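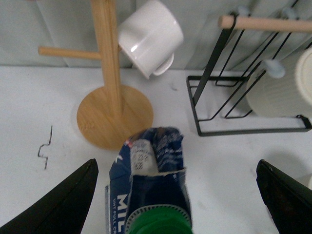
Blue carton of UHT milk over a white tabletop

Home | Town guides | Walking routes | Museums | Getting there | Contact

Print this page | E-mail this page

How to follow the old wall circuit at Lerkthorpe on foot

This page explains how to walk the line of the former town wall at Lerkthorpe, starting and finishing at the railway station. The circuit takes a morning at an ordinary pace, including the museum. Most of the wall has gone above ground. What remains is in short lengths between later buildings, and the line has to be picked up from street names, changes of level and the numbered plates set into the pavement.

The numbering follows the survey made by Eifion Jenkins, whose plan is on sale at the museum desk. There are 9 plates. They run clockwise from the Fish Gate. Plate 4 was lifted during drainage work and put back on the wrong side of the street, so treat it as a marker for the street only.

Before you start

Carry the printed plan or a copy of it. Phone maps show the modern streets correctly but place the Notley Tower on the site of its Victorian replacement, 70 metres east of the medieval footings. The steps at Tanner's Drop have no handrail on the upper flight. There is a level alternative by way of Coldwell Street, described under step 5.

The tower is open from February to the end of October. The key is held at the museum and is not issued on a Friday.

Step 1. Station to the Fish Gate

Leave the station by the main exit and turn left. Follow the road downhill to the second junction and cross at the lights. The Fish Gate stood across the mouth of the narrow street directly ahead. Nothing of the arch survives, but the stone jamb on the north side was built into the wall of the bank and can be seen at knee height beside the cash machine. The pivot hole for the gate is in the lowest block. Plate 1 is in the pavement in front of it.

Step 2. Fish Gate to the Butter Steps

Keep the bank on your right and take the lane behind it. The lane follows the inside face of the wall. The garden walls on the left stand on its core, which is rubble set in a hard yellowish mortar. The facing stone was sold off in lots and turns up in house fronts all over the lower town. Plates 2 and 3 are both in this lane. The second of them is normally covered by parked cars.

Step 3. Butter Steps to the museum

Go up the steps and turn right at the top. The museum occupies the former grain store and is entered from the yard. Admission covers the wall gallery and the Andreadis collection of carved panels on the upper floor. The panels came from a demolished chapel and have no connection with the defences, but panel 6 has a view of the town with the wall complete, and it is the only record of the roof of the Fish Gate. Ask for the tower key at the desk before you leave. A deposit is taken.

There is a public room with tables and a tap on the ground floor. It closes when the museum closes.

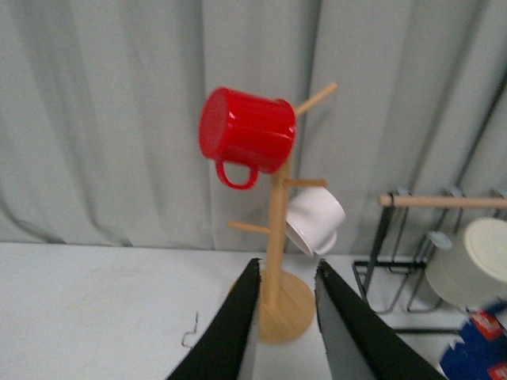
Step 4. Museum to the Notley Tower

Leave the yard by the rear gate. The longest standing section is on the right, 100 metres in length and at full height for the first third. Look for the change in the masonry a little beyond the buttress. The lower courses are large squared blocks laid without much mortar. The upper part is smaller stone in rough courses and belongs to the rebuilding after the flood.

The tower door is on the inner side, down three steps. The lock turns anticlockwise. Only the ground and first floors can be entered. The arrow slits on the first floor were widened for hand guns, and the original narrow opening has been left in one of them, on the river side. Lock the door and keep the key with you until step 7.

Step 5. Tower to Tanner's Drop

Follow the footpath along the outer face. The hollow between the path and the allotments is the ditch, now largely filled. Plate 5 is at the head of the steps. To avoid the steps, go back to the tower, take Coldwell Street to its end and turn right. Both routes meet at plate 6.

Step 6. Along the river

The wall here was also the quay. Two mooring rings remain, both replacements. Mervin Gosselin argued in his pamphlet that this side was never walled at all and that the quay was the only barrier. The footings found under the boathouse have been read both ways. Plates 7 and 8 follow his line and the Jenkins plan follows another, so the two differ by the width of the road.

Step 7. Return to the station

Plate 9 is at the foot of the bridge. Turn up the hill from here to return the key at the museum, then go down the Butter Steps and back through the lane. The 599 bus stops at the bridge and runs to the station, but it does not pass the museum.

Related: Tustasitz town walls, a half-day route

Print this page | E-mail this page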